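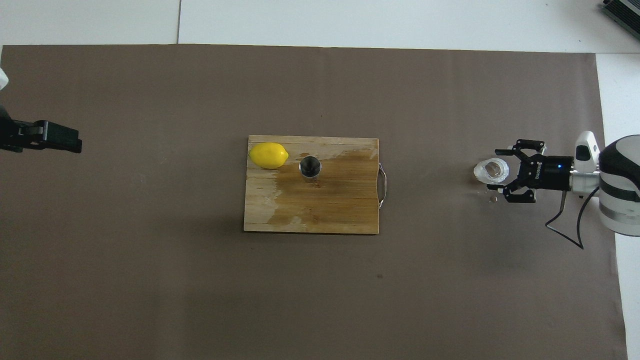 I sat through the whole Gurndale council debate so you didn't have to, and I've been checking Vasanthi Thampi's closing speech ever since. She's a good speaker – I'll give her that – but a couple of her lines don't match the papers.

First up, she told the chamber that 1,000 residents had answered the bus consultation. The report on the council's own website says 447. She may have been thinking of the number of forms sent out, which was 1,000, but she said "answered" twice and I played it back to make sure.

She also said the Tullholm route had "never been up for cutting". Well, it was on the list in July! Page 30, if you fancy a look. It came off again before the vote, so she's right that it's safe now.

Her claim that 400 people use the Gondden stop each week does hold up, by the way. I've emailed her office about the other two and will print whatever comes back in the next issue.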